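Ata da reunião de coordenação da cozinha – Cantina Comunitária Drostthorpe

Reunião de quinta-feira, às 18h30, na sala junto à copa.

Presentes: Trinh Hứa (presidiu), Hamish Moncrieff, Rok Papadopoulos, Hiếu Trình.
Ausência justificada: Phúc Ông.
Redigiu a ata: Hiếu Trình.

1. Ata anterior

Lida e aprovada com uma correção: no ponto relativo às compras, onde se lia «detergente» deve ler-se «desincrustante». O Rok pediu que a versão corrigida fique na pasta da copa.

2. Contas de fevereiro

A Trinh apresentou o saldo do mês. Foram gastos 900 euros em reparações e material de limpeza, valor que inclui a deslocação do técnico da Rostunell por causa do exaustor. Faltam ainda 100 euros do reembolso da caução das botijas. O Hamish ficou de telefonar ao fornecedor.

Perguntou-se se a verba para o inox podia sair da mesma rubrica. Pode, desde que a despesa seja lançada antes do fecho do trimestre.

3. Superfícies em inox e caixas de plástico

O Hamish resumiu o estado das superfícies metálicas da zona de preparação. O metal continua a refletir bem, mas tem riscos finos, pintas e manchas. Junto ao rebordo de cima há uma fila de marcas escuras, gastas, que parecem restos de letras impressas e que já não se conseguem ler. O Rok é de opinião que se trata de indicações do fabricante; a Trinh acha que podem ser de um autocolante antigo. Não se chegou a conclusão.
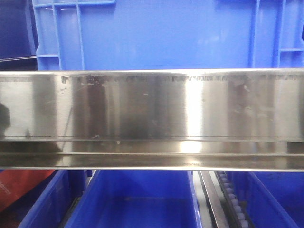
Discutiu-se se valia a pena tentar remover as marcas. O Rok propôs experimentar primeiro a pasta da Drolow num canto pequeno, com pano macio e sempre no sentido do escovado. Ficou proibido o uso de palha de aço, mesmo para gordura seca. A dobra que corre na parte de baixo da chapa passa a ser limpa no fecho do dia com escova de cerdas moles.

Quanto às caixas azuis, o Hamish pediu que não sejam arrastadas sobre o metal – levantam-se e pousam-se. A Trinh vai pedir preço de tapetes de borracha à Chu. Aprovado por unanimidade.

4. Escala de limpeza

A escala atual mantém-se até ao fim do mês. O turno da tarde passa a começar às 16h, com exceção dos dias de entrega. O Hiếu disse que não pode assegurar o fecho na próxima semana e trocou com o Rok. A folha de registo estava a ser preenchida sem rubrica; a partir de agora, as linhas sem rubrica contam como não feitas.

5. Entregas e arrumação

As entregas de legumes têm chegado depois das 11 e coincidem com a preparação do almoço. O Phúc enviou por escrito a sugestão de pedir ao fornecedor que descarregue mais cedo. Aceite a título de experiência, por seis semanas.

O Rok lembrou que a prateleira de baixo da despensa continua com frascos sem data. Serão verificados antes da próxima entrega e os que não tiverem identificação vão para o lixo.

6. Tarefas

Hamish Moncrieff – telefonar ao fornecedor das botijas.
Rok Papadopoulos – ensaio da pasta no inox; verificação dos frascos.
Trinh Hứa – preço dos tapetes; lançamento da despesa.
Phúc Ông – contacto com o fornecedor de legumes.
Hiếu Trình – nova folha de registo e correção da ata anterior.

7. Outros assuntos

O Hamish perguntou pela chave suplente da copa. Está com o Phúc, que a devolve na próxima reunião.

A reunião terminou às 19h40.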